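From: Vasanthi Mollah
To: Allotment and Kitchen Garden list
Date: 21/02/2021
Subject: Re: Saving bean seed - is it worth the bother?

Shoaib Rajput wrote:

> Morning all. I've grown the same climbing bean for a few years now and
> always bought fresh seed each spring. This year the packets have gone
> up again and half the places I look are sold out. I left a few pods on
> the plants by accident last September and they've dried up nicely on
> the shed shelf. Can I just sow them? And if I can, why does anyone buy
> seed at all? Also, does it matter that next door grows runners right up
> against our fence?
>
> Shoaib

Hello Shoaib, and hello everyone else,

Yes, sow them! If they're French beans, that is, and you did say climbing bean without saying which. French beans mostly look after themselves and come out the same as the parent, so next door's runners won't bother them at all. If yours are runners too then the bees will have been going back and forth over that fence all summer and you'll get a bit of both gardens. I wouldn't mind that myself. I had a run of crossed runners on my old plot and they were perfectly good to eat, just a bit mixed in the flower, and one year there was a pink one I rather loved and never saw again.

Do check them over first though. Shell the lot on to a tray and pick out anything wrinkled, mouldy or with a little round hole in it. The round holes are bean weevil and you don't want to be putting those back in a jar with the good ones. If you find any, bag up the clean seed once it's properly dry and give it a couple of days in the freezer. Properly dry means your thumbnail doesn't leave a mark. I got impatient once and froze a batch that was still a bit soft, and not one of them came up (my own fault, I'd been told).

If you aren't sure they're alive, put a few on damp kitchen paper in a tub with the lid resting on top and leave it somewhere warm. You should know within 7 days. Mine sit on top of the fridge next to the radio.

Storage is where people on here fall out, so I'll just say what I do. Paper, always, until I'm certain they're dry, and then jars. I know Gromis sell those smart little tins with the rubber seal and I was given a set, but I had seed sweat in them the first autumn and now they hold buttons. Any old paper bag will do while they're drying. I save them up all year from the baker and the takeaway and fold the tops over, with the name written on in pencil. 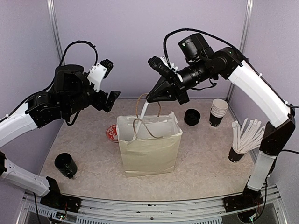
Write the year on as well as the name, please, whatever you keep them in. I've got a jar of something speckled that could be Vukier or could be the dwarf one my aunt used to grow, and the only way to find out will be to give it a row and wait. Beans keep well enough for a few years somewhere cool. Parsnips are another story and I buy those fresh every time.

As for why anyone buys seed, well, I still do! Tomatoes I save, peas I save, lettuce if I remember to leave one to bolt. But I gave up on courgettes after the year I grew two plants from saved seed and got something like a bitter green football. Do be careful with that one, everybody. If a home-saved squash or courgette tastes bitter, spit it out and put the whole plant on the compost, because it can make you quite ill. And anything marked F1 on the packet won't come true, so enjoy it and buy it again.

One more thing, Shoaib. Pick your best plant at the start of the season and tie a bit of wool round it, and leave the pods on that one alone. I used to eat all the early ones and save whatever was left over at the end, and after a few years my beans were getting later and later. Serves me right.

I've plenty of Rattanakul climbing French to spare if anybody wants some, the purple-podded one that goes green in the pan. I can put 20 in an envelope for anyone who sends me a stamp, first come first served. I'd love a few of the yellow Pumeter in return if someone still has it going. Mine went to the slugs, every last one, and I didn't keep any back.

Is it too early for broad beans under fleece, does anyone think? My soil is heavy and still very claggy at the bottom end.

Vasanthi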